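Clearing the table: notes on the shared kitchen things

2018-05-28

The tableware shelf at Sornbridge has been full since the winter, and in May we finally went through it. Several members have asked what is being kept, what is being given away and where things will live from now on, so this item tries to answer all of that in one place.

We did the sorting on the big brown table, a little at a time, with whatever was in use that day left out among the rest. 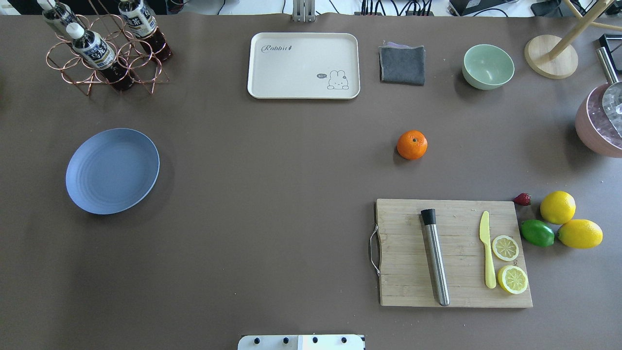
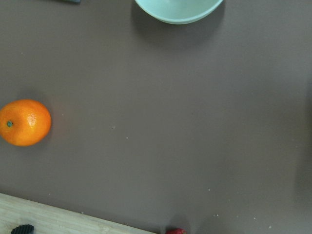
The first thing to say is that very little is leaving. Most of what we own gets used every week, and the trouble was where it was stored. Trays were stacked under bowls, cloths were pushed in behind bottles, and anyone who wanted a cutting board had to take out half the shelf to reach it.

Trays

The cream tray with the bunny on it stays. It is the right size for carrying cups for a small group, and the raised rim saves spills on the step down to the reading room. It will stand on its edge at the left end of the shelf with the two plain trays from Bolside. Please wipe trays before putting them back. A damp cloth is enough for the printed one, and it should not go in the dishwasher. Two older trays had lost their coating and have been thrown out.

Bottles

The copper-colored wire rack holds three bottles comfortably and no more than that should be put in it. It has been moved off the shelf completely and now has its own spot on the side counter, away from the stove. Sauces and vinegars that have been opened go in the rack if the label says they can be kept at room temperature. Anything else goes in the refrigerator door. Write the month on the cap with the marker that hangs by the sink. We had bottles at the back of the cupboard that no one could put a date to, and those were emptied and rinsed for recycling.

If you bring a bottle with a label in a language the rest of us may not read, a strip of tape with the English name is a help. People have asked more than once whether a dark bottle was soy sauce or vinegar, and at least one salad was spoiled that way.

Bowls

The mint-green bowl is for serving. It had been used for mixing dough and for soaking beans, and there are steel bowls for both of those in the lower cupboard. Bowls now nest by size, largest at the bottom, with a paper towel between the glazed ones. We would be glad to get one or two more small serving bowls if anyone is clearing out at home. Plain colors are fine and they do not have to match.

Boards

The light wooden cutting board is for fruit and bread only. Onions, garlic and meat go on the plastic boards, which are marked on the handle end. Elli Riihimäki oiled all the wooden boards this month and has asked that they be washed by hand, dried right away with a towel and stood up on their long side. They were being left flat on the counter and one had started to cup. That one has been sanded and is usable again, though it rocks slightly.

A jar of board oil is kept in the drawer under the kettle. Use a little on a rag, leave it overnight and wipe off what is left in the morning.

Cloths

Table linen and dish towels had been mixed together for a long time. The gray cloths are for the table. Dish towels are the striped ones, and they hang on the hooks. Fold table cloths in thirds and lay them flat in the second drawer. If something is stained, put it in the laundry bag and leave a note on the board so that it gets soaked first. Elli takes the bag on the last day of the month.

Fruit

Fruit can stay out on the table during the day – that was agreed a while ago and has not changed. Oranges and mandarins keep for a week or more on the counter. Soft fruit should be eaten or taken home by the evening. We had fruit flies last summer and would like to avoid them this year, so please take peels straight out to the compost bin and wipe up crumbs when you finish. The table does not show crumbs well from a standing height. It is worth running a hand over it.

Giving things away

There is one box for Kallio, where the new kitchen is short of mugs and plates. It holds the brown mugs, a set of dinner plates with one missing and the second kettle, which works. The box is by the coat rack. If something of yours was put in it by mistake, take it out before the end of the month and no explanation is needed.

The chipped glasses have gone. The heavy pan with the loose handle has not – someone offered to fix it, and it is on the windowsill with a label until then.

What comes next

The lower cupboards are next, and then the spice drawer. The spice drawer will take longer than it sounds. There are at least four open bags of cinnamon. We plan to do it on a quiet afternoon and would welcome two more pairs of hands. Bring small jars with lids if you have them.

A list of what belongs on which shelf is taped inside the left-hand cupboard door. Please correct it in pen if you move something.

Recent items
New hours for the reading room
Seedling swap at Bolside: what to bring
Kallio kitchen, progress in May
Gatorora walk, route and lunch stop
Lost and found, spring list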